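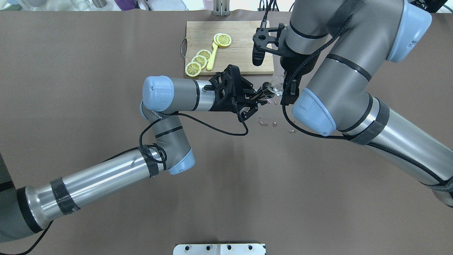

Sliced lemon on the board, with a clear glass close by.

Every November somebody tries to sell us the home bar again. This year's kit, from Karnis, costs 107 pounds, and Heledd Eynon swears by it. I have my doubts. A lemon and a sharp knife will get most of us through an evening, and the cupboard is full already.

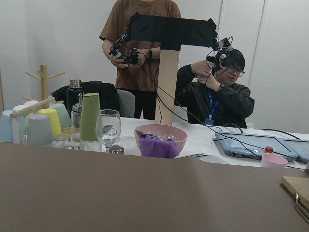 Do you need the jigger?

Pastel cups, a stemmed glass, a thermos — most kitchens own plenty that holds liquid. A steel double jigger does measure neatly, I'll grant that. 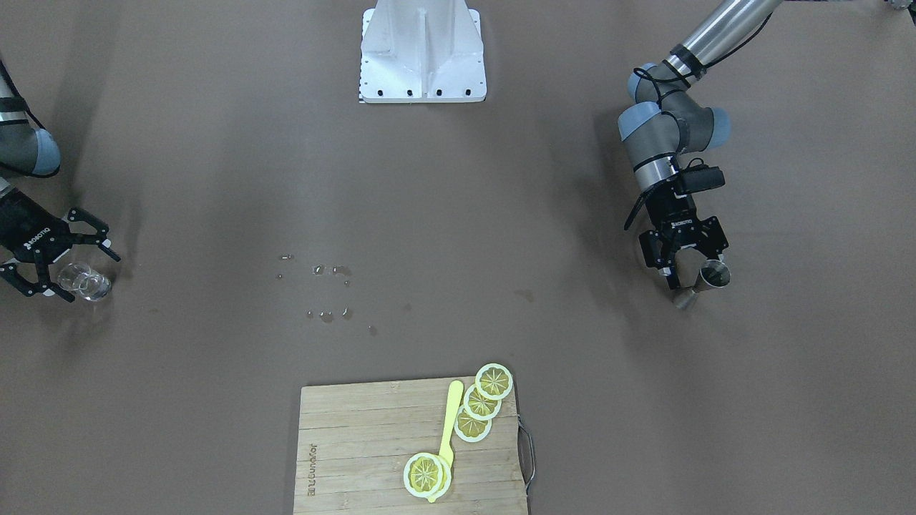
Mine still drips down my wrist, and I've gone back to an egg cup.

Comments (3)
Beca Kneath: An egg cup? No.
Eero Nieminen: Mine holds far too much gin.
Wojciech Domański: Still buying one.

Search recipes, drinks, people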